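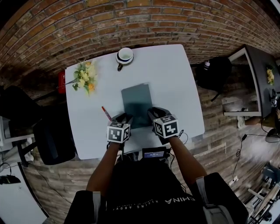 Leave the table alone

Every few months somebody decides the big shared table has to go. Too much stuff on it, too many people drifting past, doesn't look professional. Then come the pods, the little booths, the desk you book on your phone and wipe down before you leave. I'd like to argue for the table. Quickly, I've got a bus.

A white table, a cup, one marker with a red cap, something flat to lean on. Flowers. How much more does a morning's work need? A chair. Brick wall if you're lucky, wooden floor if you're luckier. I've worked in places that spent 3,000 pounds on a single booth and you couldn't put a cup down in it without moving your elbow first.

The flowers matter, by the way. People laugh at this. When Muronance redid their offices on the Clukgate side they got rid of every last one, some rule about clear surfaces, and the place felt like a dentist's by the end of the week. Yellow and orange on a white top, lying there, no vase even. Lovely. Costs next to nothing. Put some on the second table too, small bunch, why not.

And clear surfaces. Who are they for? A clear desk is what you have on your first day or your last. In between there's a cup, and the cup ends up at the far side where you can't knock it, and the pen ends up next to your hand, and that's a system. Nobody wrote it down and it works better than the one they sent round in May, which ran to 212 lines. I read most of it. Item one was mugs.

I'll give the other side this much – shared tables are noisy, and some people can't work with a neighbour's leg jiggling next to them. Fair enough. Give them a door. There were roughly 225 of us in the old Pironen building and I'd say a handful wanted a door that shut, the rest wanted somewhere to spread out. So do both! It isnt hard. What you can't do is take away the spreading out and call it an upgrade.

Same with chairs. Let people drag one over. Let one hold a bottle for the afternoon, a chair is a perfectly good side table. Plain black ones will do, they don't have to match, and they dont need to be booked.

Anyway. If there's a vote at your place, vote for the table. Ours closes on 30th May and I've already had two emails asking me to "consider the wider vision". I have considered it. I want somewhere to put my tea.

47 shares
18 comments

More from Urban
Who keeps painting over the brick?
Clukgate market: the case for later closing
Your 2,000-pound chair is not helping your back
In praise of the wonky floorboard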